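Put the Shutoff Pressure on the Label

November 2023

Garden hose timers are sold on program count. The box says how many start times the unit can hold, how many zones it can run, and whether it talks to a phone. The one number that decides whether the valve will close at the end of a cycle is the water pressure range, and on most units it sits on the last page of a folded sheet inside the box.

I think that range belongs on the front, in type as large as the program count.

Most low-cost timers use a pilot-operated diaphragm valve. A small solenoid opens a bleed port, pressure above the diaphragm drops, and line pressure lifts it. To close, the port shuts and the line pressure itself pushes the diaphragm back onto its seat. The battery does very little of the work. If the supply is a rain barrel on a two-foot stand, there is almost no pressure to do the rest, and the valve may stay open until the barrel is empty.

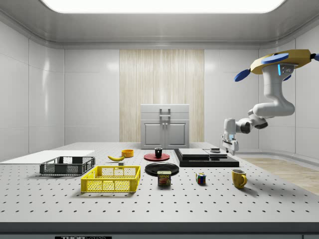
Perforated worktable with household objects and a white arm overhead.

The Eltus timer I bought in February is a good case. The carton lists up to 2,000 stored watering events. The sheet gives a minimum of 10 psi. A full barrel at the height I use delivers a little over 2 psi, falling as it drains. I have no complaint about the valve, which performs as specified on a house line. My complaint is that the specification could not be read without opening the carton, and the store does not take back opened irrigation parts.

The Laizer unit uses a motor-driven ball valve, which turns through a quarter rotation whatever the line pressure is. It works on a barrel. It also draws more current and costs about twice as much, and its carton does not mention the valve type either. A buyer comparing the two boxes would see a longer feature list on the cheaper one and draw the obvious conclusion.

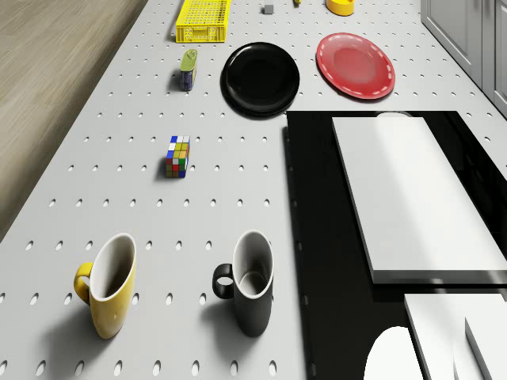

Yellow basket and small grey cube on a perforated surface.

The usual objection is that buyers do not understand psi. Many do not. They did not understand lumens when those first appeared on bulb cartons, and they learned because the number was always printed in the same place. A range such as "10 to 120 psi" next to the words "not for rain barrels" takes up two lines.

A second objection is that static pressure at the faucet varies. It does, and that is a reason to print a range and the valve type together. Mirkemeo already does this on its drip regulators, and the cartons are no larger for it.

Retailers could move first. Shelf tags are reprinted often and already carry thread size. Adding minimum operating pressure would cost one more field in the product record.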